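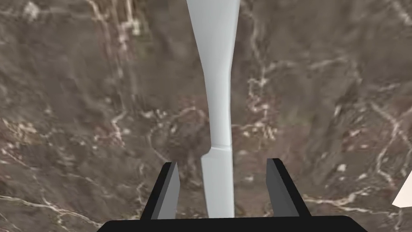
A pale, elongated object between the two fingers of a gripper, in a computer rendering.

Filed under: Online Shopping, Loyalty & Rewards

I have a drawer at home with nothing in it but loyalty cards. There's one for a bakery that closed, two for the same garden centre and one so worn I can't tell what it was for. So when I got the chance to talk to Vangelis Zervas, who has spent most of his working life on points schemes and now runs a small one called Skister, I took the drawer's contents with me in a sandwich bag.

He tipped them out on the table and laughed for quite a long time.

"You've got a Brallon one!" he said, holding up a green card. "I worked on that. I'm sorry."

Brallon was his first proper job in the trade. It sold bed linen and towels online, and gave you a point for every pound, with nothing to spend them on until you reached 437. I asked where on earth that number came from (I'd assumed some clever bit of psychology) and he shook his head.

"It was 400, then the postage went up and someone in accounts worked out what we'd need to break even. That was the meeting. It took ten minutes. And then for three years we had customers writing in to ask if 437 meant something."

Most of them never got there. He remembers looking at one month's figures and finding that 986 people had joined and 39 had spent any points at all. The bosses were thrilled, he says, because points that don't get spent don't cost anything. He was less thrilled, mainly because he was also the one answering the emails.

"People would write, 'I've got 391 points and I don't need any more towels.' What do you say to that? I used to just add the points on myself. I don't think I was meant to."

I told him that I'd have been one of the towel people. I will buy a thing I don't want to get a free thing I don't want, and I've done it more than once - my cupboards would back me up on this.

Skister works with small web shops, mostly ones selling coffee, wool, pet food, the sort of things people run out of. There aren't any points. You buy something, and money comes off the next order, and the amount is written in pounds and pence at the top of the page when you log in. I said that sounded a bit dull, and he wasn't offended in the slightest.

"It's very dull! My daughter asked what I do and I said I give people £2 off dog biscuits. She went back to her phone."

He's had some trouble getting shops to see it his way. Owners like points because they can fiddle with them, double them on a slow weekend, take them away if you haven't shopped since spring. Mondano, a coffee seller that was one of his first customers, left after half a year to try a proper points club with gold and silver levels. They came back in January. I asked if he'd been smug about it and he said only in the car.

We got on to expiry dates, which I have strong feelings about, having lost a fair bit of credit at a shoe shop by being one day late. Zervas thinks a year is reasonable and anything under six months is cheeky. Skister sends one email a month before the money runs out and another in the last week.

"Shops ask me to drop the second email," he said. "I say no, that's the one people open. They say yes, Vangelis, we know."

He's working on something new with Henare, a firm that handles returns, so that if you send a jumper back you don't lose the money you earned on it until the refund has gone through. He tried to explain the order it all happens in, using my cards as props, and I nodded along and followed perhaps half. The garden centre was the bank, I think.

Before I left I asked which schemes he's in himself. He got his wallet out and there was a library card, a bank card and a stamp card from the sandwich place downstairs, with four stamps on it. He needs eight for a free one. He'd forgotten to get it stamped that morning and was quite cross about it.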